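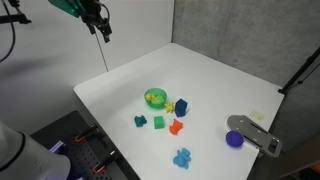 Print this page
E-mail this page

Wonden Table Toy Set

The Wonden set is a mixed group of small toys for tabletop play, sorting and color games. It is sold by Giteo to preschools, therapy rooms and families. The pieces come in strong single colors, so a child can be asked for "the purple one" or "the orange one" without any confusion.

What is in the set

- Round bowl, translucent green
- Small yellow toy for the bowl
- Yellow star with short rounded points
- Faceted piece, dark navy blue, flat sides
- Green cube
- Small figurine, dark teal
- Small figurine, orange-red
- Larger figurine, light blue
- Textured ball, purple

Contents can vary a little from one batch to the next. Extra pieces in yellow or yellow-green are packed when we have them.

Using the set

The bowl holds the smaller pieces and is see-through, so children can look for a toy from the side before reaching in. The ball has a fine bumpy surface and is easy to grip. It will roll on a smooth table. Use a tray with a rim if that is a problem.

The figurines have uneven shapes and do not stack. The cube and the faceted piece stand on their own. For matching games, start with the cube and the ball, then bring in the figurines. Two children can share one set. For groups of 4, order a second.

A plain white table works best for color naming. Patterned cloths make the teal and navy pieces harder to pick out.

Care

Wipe with a damp cloth and mild soap. Do not put the bowl in the dishwasher. Let all pieces dry before storing them.

Ordering

Sets are packed singly or in school cartons of 64. Orders of 100 sets or more ship direct from the warehouse and need 2 extra weeks. Single replacement pieces can be ordered by color and name, except the star, which is out of stock until July.

The Yagi storage tub and the Stereo low table are sold separately. The lid of the tub is not included with the small size.

School and clinic orders: Ingeborg Sperling, Giteo customer desk. Please give the set name and the number of cartons when you write.

Print this page
E-mail this page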